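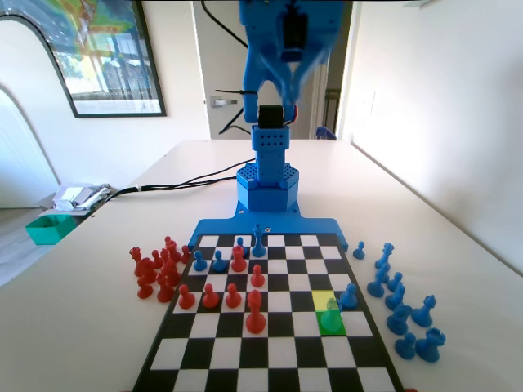 December 3, 2022

I've been meaning to write about the on-call thing for weeks, and tonight I finally have a pot of soup going and nowhere to be, so settle in.

Some of you know I left Mimdale in the spring. I was in the returns department there, the one that handles small kitchen appliances, and I was good at it, if I can say that about myself. I knew which blender lids cracked. I knew which toaster had the crumb tray people kept throwing out by accident. But what wore me down over those last couple of years had very little to do with blenders. It was the schedule.

When I started, the schedule went up on a corkboard by the time clock two weeks ahead. Paper, in pencil, with a lot of erasing. If you wanted a day off you wrote it on the sheet next to it, and if you wanted to trade you found a person and traded. It was clunky and people grumbled about it (I grumbled about it!) but you could look at that sheet and plan a dentist appointment.

Then the company bought Meltico, the scheduling app, and the corkboard came down. We all got the speech about flexibility. I want to be fair, so I'll say that parts of it were nice. You could see your hours on your phone. You could put in for a swap from your couch. For the first month or so I was a fan, and I even helped a couple of the older folks get it installed.

What we hadn't quite taken in was the setting called "available." You marked the hours you could work, and that was supposed to be the end of it, except that the app could post a shift inside those hours whenever it liked and pull it back whenever it liked too. So I'd have a shift from noon to six, and at ten in the morning my phone would buzz and it would be gone. Slow day, low volume, no shift. I'd already packed my lunch. I'd already told my sister I couldn't watch her kids. And nobody pays you for a packed lunch.

The other direction was worse, if you ask me. The app would post a shift for that same evening and you had a short window to take it. If you let too many go by, your "reliability" number went down, and people with lower numbers got offered fewer hours the next week. I never did find out how the number worked. My supervisor didn't know either — she told me that straight out, and I believed her. She had one too.

So here's my arithmetic, for anybody who likes arithmetic. One week I was marked available for 40 hours. I worked 19. The other 21 I spent sort of hovering near my phone, not able to take a second job, not able to sign up for the bookkeeping class at the community college, not really able to nap. I wasn't working and I wasn't off. I don't know what you'd call that. My mother called it "being on the hook," and she worked a switchboard, so she'd know.

I wrote it all down for a while in a green notebook, mostly because I was mad. Date, hours posted, hours pulled, hours worked, what I'd said no to. I'd recommend that to anyone in this spot, by the way. Even if you never show it to a soul, it stops you from thinking you're imagining it. And when we did finally get a meeting with the regional manager, I had the notebook in my bag and I read two pages of it out loud, and my voice shook the whole time!

The meeting came about because a bunch of us started comparing screens in the break room. It wasn't organized, not at first. One person said hey, did yours get pulled this morning, and then four people had their phones out on the table next to the microwave. Somebody made a group chat. Somebody else knew somebody at the Dituden warehouse across the highway, where they'd already been through all this and had gotten a little something out of it: if a shift got canceled on the same day, they were paid for part of it. It's in their contract now. They have a contract, which we didn't.

We asked for three things. We wanted the schedule ten days out, we wanted some pay when a shift vanished the same day, and we wanted to see how the reliability number got figured. We got the first one, sort of. It's seven days. We were told the second was "under review," and the third was "proprietary," a word I now can't hear without wanting to throw a shoe.

Seven days is better than none, and I'll tell you it made a real difference to the parents especially. I don't want to wave it off. People I like very much still work there and they can plan a birthday party now. But I was tired by then, and a job came up with set hours, and I took it.

The new place is Yap. It's a small outfit, 50 of us all told, and we do customer support for other people's products, so I'm on the phone all day, which suits me better than you'd think. Monthly schedule. Printed, even! It hangs by the coffee machine and I get a silly amount of pleasure from walking past it. The pay is a touch lower by the hour and comes out higher by the month, and if you've never worked variable hours, please read that sentence again.

I figured out over the summer that the difference for me is going to be up to 4,000 dollars over a full year. Same person, lower hourly wage. It's all hours I can count on, plus a few Saturday mornings I've picked up helping at a friend's bakery, something I could never have promised anybody before. I had to stop and do the figures twice at the kitchen table.

I've gotten into it with my brother-in-law about this. He drives for himself and loves setting his own time, and he thinks people like me want the world nailed down. Maybe I do, a little. But he picks his hours. He turns the phone off when he wants dinner. What I had was somebody else's flexibility, and I was the part that bent. We went around on it for most of Thanksgiving and he did come over to my side as far as saying the canceled shifts were lousy. From him that's a parade.

A few people wrote to me after my last post asking what they should look for when they're interviewing somewhere. I'm no expert, but I'd ask how far ahead the schedule comes out, and then ask how often it changes after that, and watch their face on the second one. Ask what happens if you're sent home early. Ask if being available counts for anything. If there's an app, ask whether saying no to a shift gets recorded someplace. I asked all of that at Yap and the woman laughed and said I must have come from retail.

Some cities have passed laws on this, with notice periods and extra pay for last-minute changes, and mine hasn't. I went to a council meeting in the fall where it was on the agenda and it got moved to another night. I've got the new date on my calendar (I can go, because I know my hours!) and the green notebook is coming with me. If you live nearby and want to ride along, leave a comment. I have room for three, four if somebody doesn't mind sitting next to the dog's blanket.

The soup is split pea and I've probably let it go too long. I'll put the recipe up next time if it's any good.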